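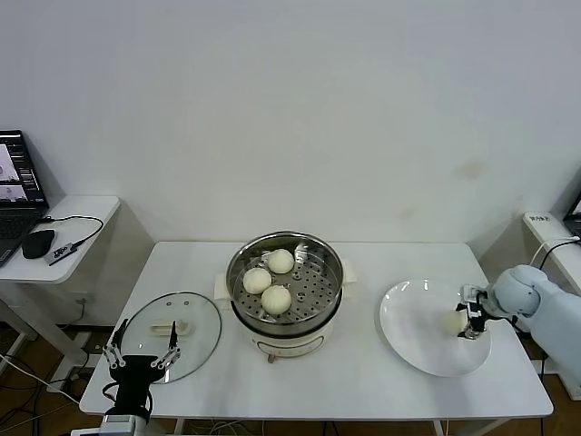
Ticket 661
Product: Festari Recipe Box, desktop version
Opened: June 5, 2018
Category: Printing (the form has no category for "scaling," so Printing it is)
Priority: Normal, downgraded from High by your form without asking me

When I scale a recipe up and then back down, the quantities don't come back to where they started. My steamed bun recipe is written for 6 servings. I scaled it to 256 for the shopping list, because the kitchen at Verkavholm orders for a whole event at once, then set it back to 6 and printed it. The flour and water were fine. The yeast now reads "0 tsp." The salt reads "1 pinch pinch."

I have made buns without yeast once before, by accident, and I don't need software to help me do it again.

Steps to reproduce:
Open any recipe with a small measure in it (yeast, baking powder, salt).
Set servings to 256. Save.
Set servings back to the original number. Save.
Print preview. Admire.

Reply from support
Thank you for contacting Festari! Have you tried closing and reopening the application? Please also confirm that your printer is connected and has paper.

Reply from customer
The printer is connected and has paper. It is printing the wrong number beautifully. The wrong number also shows on screen, where there is no paper at all.

I closed and reopened the application. The yeast is still zero, so at least saving works.

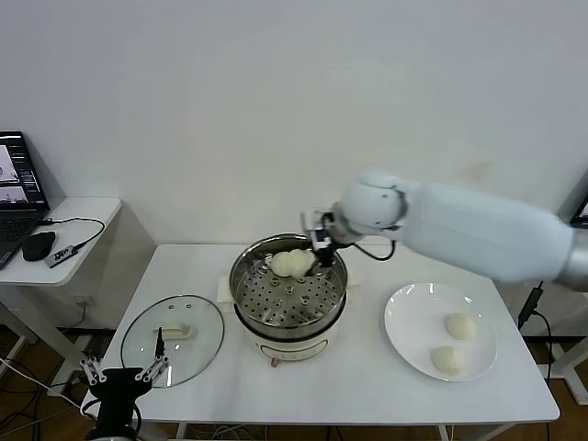

A bit more poking, since I had the afternoon. If I scale up and don't save, then scale down, everything is correct. The damage is done on the second save. Metric recipes survive. Anything in teaspoons gets chewed up, and tablespoons turn into cups on the way up and then stay cups. One of my sauces now wants "0.02 cup" of sesame oil, and I own no such spoon.

Also, the undo menu offers "Undo Scale," which is grayed out in exactly the case where a person would want it.

Reply from support, second level
Sorry about the printer question. It's in the script.

I can reproduce this on version 2. On save, the program converts to the largest sensible unit and rounds. It then throws away the original quantity and treats the rounded one as the recipe. The double pinch is a separate bug and I have filed it separately, with some affection.

Workaround until the fix: duplicate the recipe before scaling and do your shopping list from the copy. For recipes already damaged, go to File, Restore, and pick a backup from before the first scaling. If you sync through Clevora, pause syncing first or it will cheerfully put the bad copy back.

Reply from customer
Restored from backup. Forgot to pause Clevora. Got the bad copy back, cheerfully.

Paused it, restored again, and the yeast has returned. The sesame oil is in teaspoons. The notes field came back blank on the dumpling recipe, but I remember most of what was in it, and the rest was complaints.
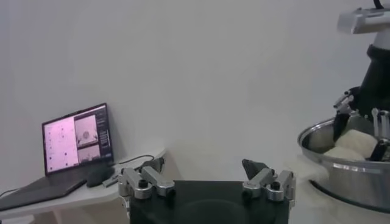
Open gripper, plain wall behind.

Reply from support, second level
Blank notes are a known problem with backups made by the Avram importer. The text is still in the file. Open the recipe, choose Edit, type a space in the notes field and save, and the old notes should reappear after it. I'm aware of how that sounds.

Reply from customer
Typed a space. Notes are back, complaints included. Please leave the ticket open until the rounding is fixed.

Status: Open, waiting on next release
Category changed from Printing to Other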